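Residents' Street Works FAQ

Answers to the questions we are asked most often about road repairs, access and parking in Flonville and Asham. If your question isn't covered, use the contact form or come to the front desk at the Texier Road office. The desk opens at 9am and closes at 4pm.

Who is responsible for my street?

Most streets in Flonville are looked after by us. The exceptions are private roads, which are marked with a sign at the entrance, and the main road to Tutden, which belongs to the county. The street list on the Maps page shows who to contact. It is updated every spring.

How do I report a pothole or a crack?

Use the Report a Fault form. You will need the street name and the nearest house number. If there is no house nearby, tell us what is closest, such as a lamp post number or a junction. You'll be given a reference number, so please keep it. We can't trace a report by name. 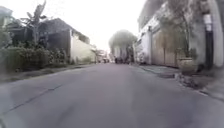

Reports are sorted by type before anyone visits. A hole that could damage a wheel or trip someone is treated as urgent and made safe first, often with a temporary filling. Long, thin cracks go on the routine list. On a narrow street like this one, with a dark crack running at an angle over the left side of the road, we would log it as routine and look at it on the next inspection. If a crack opens up or its edges start to break away, report it again and quote the first reference.

How often are streets inspected?

Main routes are inspected every month. Side streets are inspected twice a year and footpaths once a year. Streets with a school or a health centre are treated as main routes during term time.

Why was a patch put down instead of a new surface?

Patching deals with the damaged area only. Resurfacing means closing the street, lifting the ironwork and laying a new top layer from end to end, and the yearly budget covers 20 streets across both districts. The list is agreed in December for the following year. A street with several patches moves up the list, so it is still worth reporting each fault.

Will a patch match the rest of the road?

Usually not. New material starts out a different shade and may stay that way. The texture can differ too, as older patches were laid by hand with a coarser mix. A difference in colour is not a fault. Tell us if a patch has sunk, is shedding loose stones or is holding water.

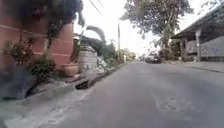 A rough, lighter patch at the right of the road.

Can I park outside my house during works?

Only if the notice says so. Yellow notices go up on the street at least five days before work starts, and give the hours when parking is suspended. For most jobs this is 8am to 5pm. You may park there overnight unless the notice says "24 hours".

Vehicles left in the works area may be moved to a nearby street. There is no charge for the first move. If you can't find your car, ring the office before you ring the police – we keep a list of where each one was taken.

I have a garage or a gate. Will I be able to get in and out?

Yes, for most of the time. The crew will lay a plate or leave a gap where they can. When the top layer is being laid there will be a period, normally one morning, when no vehicle can cross. If you have a medical appointment or a delivery that can't be changed, let us know when the notice goes up and we will try to work around it.
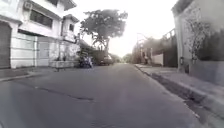 Street with a closed garage door and a long white perimeter wall.

Do you repair dropped kerbs?

We repair existing ones at no cost if they were properly approved. New ones need an application, with a fee of 427 to cover the site visit and the drawing. The fee isn't refunded if the application is turned down, so please read the guidance notes first.

Can I claim for damage to my car?

You can, using form 1712. Send it with a photograph of the damage, a photograph of the road and two repair quotes. Claims under 2000 are handled in our office. Larger ones go to the insurer and take longer. You will need to show that the fault had been reported, or that it should have been found at an inspection.

What about noise?

Cutting and breaking are not allowed before 8am or after 6pm. Emergency work on a burst main is exempt, and that is done by the water company. Their number is on the Contacts page.

Who cuts back trees that hang over the road?

If the tree grows on public land, we do. If it grows in a garden or behind a wall, the owner does. We write to the owner first and allow 28 days before doing the work ourselves and sending the bill.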